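Sellness Home Course – Handout for Unit 3
The Worktop: What Stays Out and What Goes Away
Jun 16, 2025

In the last unit we emptied the cupboards. Now we come to the worktop, where most participants have the greatest difficulty. Please read these notes before you begin the exercise at home.

First we make a difference between things of daily use and things which only live on the counter by habit. A toaster that works every morning may stay. A pot belongs near the stove or in the cupboard, and the lid goes with it.

Second, look at the cutting board. If it lies flat in the middle, it takes the best place for itself. This is fine during cooking – afterwards it should be washed, dried and put upright.

Two views of one counter, with the toaster, the bamboo board and the small lidded pot: 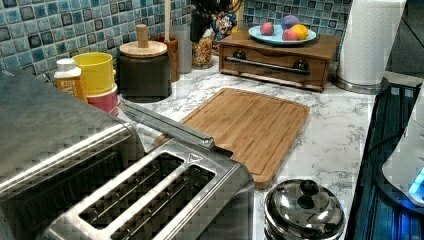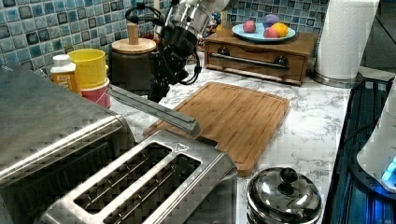 A participant from the Idico group remarked that she leaves her board flat all day, as she cuts bread and fruit every few hours and lifting it each time would only make her tired of the system. We accept this. Such a board counts as daily use, but the crumbs under it must be wiped in the evening.

Exercise: take 20 minutes, clear one part of your worktop and return only the daily things. Wait 30 minutes before you decide about the rest. Write down what was difficult and bring the list to the July meeting.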